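Week one with the Brundard kit

Quick one, bus in 15. We finally got the Orbridge people to lend us the Brundard hand-held gripper kit – trial runs 20 days, then it's 359 a month. Zoia Kovalchuk set mine up. Took her 8 minutes, took me most of a morning the day after. Manual is thin. Very thin.

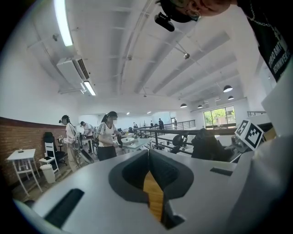
Grip feel is good. Trigger a bit stiff, wrist gets tired before lunch. Charging dock is great, teh software less so – it logged me out twice and lost my labels both times. Emailed support, got a nice reply from Daryna Polishchuk, no fix yet.
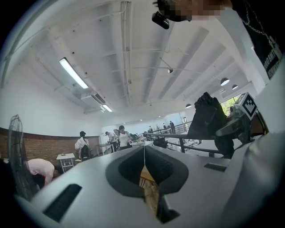 Markers next. They have to stay clean and flat or tracking goes jumpy, and the spare sheet costs extra, which is annoying. Blocky black pattern on a white square, so every smudge shows. Would I pay for it? For a month, yes. A year, not untill the login thing is sorted. Trying the Tkachenko one next.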